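3.2 Furnishing of the seating corner

The rooms in the Markerby survey were recorded as their occupants had arranged them. Of the 129 rooms visited, 33 had at least one wall of bare brick, and these were grouped separately, as small furniture tends to be placed differently against a strongly patterned surface (Vidal, in preparation).

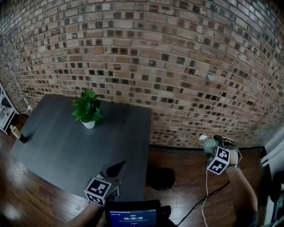

Figure 2. Brick-walled corner with a square dark grey table, a small potted plant and a small bottle on its top.

In the corner shown in Figure 2, the plant stands near the back of the table and the bottle close to one edge. A white cable follows the foot of the wall. Low outlets of this kind were noted on the survey form, together with the type of floor. Occupants of brick-walled rooms often told us that they preferred dark, plain tables, and several had replaced patterned ones.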